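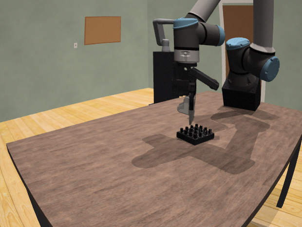
Attachment 1 of 1: pegboard block on table, simulated view

Ticket 501 – Scheduled PDF exports fail overnight, manual exports complete
Product: Petilus document server
Site: Fakamport
Reported by: Kerttu Heinonen
Assigned to: In-ho Do
Priority: Normal
Status: Resolved
Opened: August 22, 2024

Initial report (Kerttu Heinonen)

The overnight export job has stopped producing PDFs for the larger document sets. The job starts at its usual time and the log shows it picking up the queue. Small sets come through. Anything with a lot of embedded pictures ends with "render step ended without output" and leaves an empty folder in the export share. If I run the same set by hand from the web page in the morning, it finishes and the PDF opens normally.

Nothing was changed on our side that I know of. The server was restarted on Monday after operating system updates. I have a test document which fails every night.

Reply (In-ho Do)

Please send the following:
– the full job log for one failed run, not the summary page
– the output of the service status page
– the free space on the export share and on the system drive, taken while the job is running if possible

Is the scheduled job running under the same account as the manual one?

Reply (Kerttu Heinonen)

Log and status output uploaded. Export share has 70 per cent free. System drive has 79 per cent free, but I took that at 09:15 with no job running. Different accounts: manual exports run under the web service account, scheduled ones under the scheduler account. It has been that way since Väisänen set the server up.

Reply (In-ho Do)

The log shows the renderer starting, writing its temporary files and then exiting with a write error. The error is reported by the renderer but not passed up to the job, hence the vague message in the summary. Free space is not the cause on these figures.

Two things to check under the scheduler account:

1. The value of the temporary directory setting. Log in as that account, open a shell and print it.
2. Whether a disk quota applies to that location.

Leave the web service account as it is for now.

Reply (Kerttu Heinonen)

Temporary directory for the web service account is on the data drive. For the scheduler account it is the default one under the user profile, on the system drive. Quota reporting is switched on for the system drive. I do not have rights to see the limits. Passed to Leena Suominen.

Reply (Leena Suominen)

There is a default quota of 2,000 MB per user on the system drive. It was previously set to warn only. Enforcement came on with the policy that was applied at the restart. The event log has a quota entry for the scheduler account on each night with a failed export, and the times match the job log.

I would prefer not to raise the quota. The policy covers all our servers and exceptions have to be renewed every October.

Reply (In-ho Do)

Agreed, no exception needed. Move the temporary files instead:

1. Stop the scheduler service.
2. Create a folder for the scheduler on the data drive. Do not reuse the folder belonging to the web service – both processes clear their folder on start.
3. Give the scheduler account full control of the new folder.
4. In the scheduler configuration, set the render temp path to the new folder. Use the full path with no trailing slash.
5. Delete the leftover render files from the old location.
6. Start the service and run the test document as a one-off scheduled job.

Step 5 matters. Failed runs do not clean up after themselves in this version, and the leftovers count towards the quota.

Reply (Kerttu Heinonen)

Steps 1 to 4 done. At step 5 two files were locked. The renderer process was still running although the service showed as stopped. Ended the process, deleted the files, started the service. The one-off job completed and the PDF opens. Leaving the ticket open until the overnight run is through.

Reply (Kerttu Heinonen)

Overnight run completed, all sets present, no empty folders. No quota entries in the event log. Please close.

Closing note (In-ho Do)

Cause: per-user disk quota enforced on the system drive, reached by render files from the scheduler account.
Fix: render temp path moved to the data drive.
Follow-up: separate ticket raised with Caoimhe Hegarty for the missing error text in the job summary, and for the renderer process that stays running after a service stop.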